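Vellon Cup

The Vellon Cup is a yearly student competition in simulated robot manipulation. Teams from upper secondary schools and technical colleges write a control program for a humanoid arm and hand, and the program is tested on simple table tasks in a computer simulation. The competition is named after the simulator Vellon, in which all rounds are run. It is organized by the Huttunen Technical College together with the student club Wodon, and the final is held in March.

Background

The competition began as a course exercise at the Huttunen Technical College. Seija Suominen, a teacher of automation, had one real arm in her laboratory and far more students than the arm could serve. During one autumn the waiting list for the arm became longer than the course itself. She moved the exercises to a simulator, so that every student could work at the same time and from home.

Two of her students, Paavo Valtonen and Eetu Lindqvist, wrote the first version of Vellon as their final project. It was a small program that could load one arm, one table and one object. The next year they founded the club Wodon to maintain it, and the club invited a neighboring school to a friendly match. This match is today counted as the first Vellon Cup, although it had no written rules and the winner was decided by a vote of the people present.

Written rules were introduced for the second competition. They were mostly the work of Giorgia Lombardi, an exchange teacher, who also proposed that teams should hand in a logbook along with their code.

Format

A team has from two to five members and one supervising teacher. The teacher may answer questions about mathematics and programming but may not write code for the team. Each team receives the same arm model, the same hand model and the same set of scenes. It is not allowed to change the models, and the physics settings are locked before the qualifying round.

The competition has three parts:

Qualifying round. Teams upload their program to the competition server, where it is run on 200 starting positions which the teams have not seen before. The best teams go to the final.

Logbook. The team describes how the program was developed, which attempts failed and how the work was divided. The logbook is read by two teachers from schools that do not take part.

Final. The programs are run live on a large screen, and the team members explain to the audience what the arm is doing. Changes to the code are not allowed on the final day, with the exception of one repair period in the morning.

Tasks

The basic task has stayed almost the same from the beginning. The arm must reach for a cup on a table, close the hand on it, lift it and set it down again upright. A run is stopped if the cup falls over or if the forearm touches the table. More difficult tasks have been added over the years, such as placing one cup inside another and turning a cup that lies on its side.

The basic task looks easy to most beginners, but the approach takes up a large part of the teaching material. If the hand comes in with the fingers too closed, it pushes the cup away. If it comes in too low, the thumb hits the table. Many teams therefore divide the motion into phases – reach, open, surround, close – and test each phase alone before they join them. 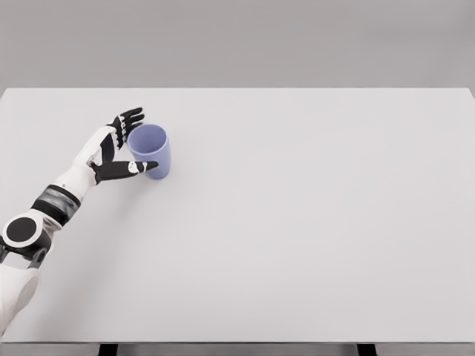
The basic task in simulation: the open hand at the cup, before the grip is closed.

Scoring

The score of a run is made of three values: whether the task was completed, the time used, and the largest force on the cup. The force value was added after a final in which the winning program squeezed the cup much harder than a real one would bear. The logbook gives additional points, which are enough to change the order of teams that are close to each other but cannot bring a weak program to the top.

The highest result reached so far in the basic task is 1608 points, by the team Lenent. Their program was noted for its slow approach and very quick lift. The source code was afterwards published by the team and is now used as reading material in several schools.

Participation

In the latest competition 324 students took part. Most of them came from automation and information technology programs, but general upper secondary schools have also sent teams. Participation is free of charge. Schools without suitable computers can reserve time on the machines of the Huttunen Technical College in the evenings.

Doaa Shawky, who was a member of a finalist team, later became the main developer of the simulator. Under her the contact model was rewritten, and older programs had to be adapted to it. For this reason scores from before and after the change are listed in separate tables.

Criticism

Some teachers have said that a competition without real hardware gives students a wrong picture of robotics, as there are no loose cables, no worn gears and no delays in the simulation. The organizers answered partly to this by adding small random errors to the joint sensors – a change which was not popular among the teams in its first year. A separate class with a real arm has been discussed more than once, but has not been started.

See also

Wodon (student club)
Huttunen Technical College
Robot simulation
Grasp planning

Contact | Terms of use | © Vellon Cup article contributors | Back to top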